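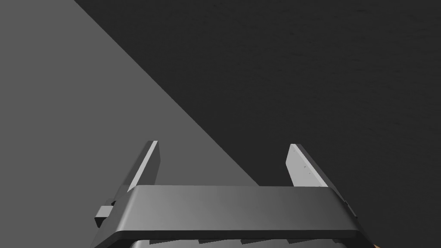 Figure 1. Two-finger gripper, simulated.

Unit 3: Share accounts and member deposits
Notes by Nhi Vi, revised September

3.1 Terms
A member of a credit union holds shares. A bank customer holds a deposit. The return on shares is a dividend, declared after the period ends; interest on a deposit is agreed beforehand. Use the right word in written answers.

3.2 Common bond
The rules of each union state who may join. Our case, the Stultdale union, admits anyone living or working in the district, and relatives at the same address. A member who moves away may keep the account but is classed as non-qualifying - see Aitken, chapter 3.

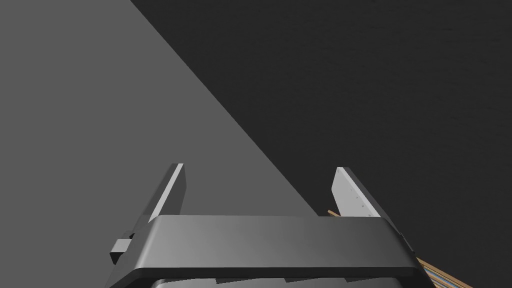
3.3 Worked case
A member holds 1000 pounds in shares and owes 778 on a loan. Shares pledged against the loan cannot be withdrawn below the balance owed, so 222 is free. A repayment of 40, all of it principal, brings the debt to 738 and the free sum to 262.
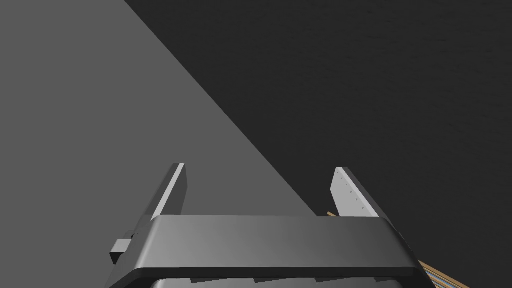

If the loan is unsecured the pledge does not apply, and the whole 1000 may be drawn subject to the notice period. Arrieta treats the notice period as a liquidity tool - the reading for next time covers his argument.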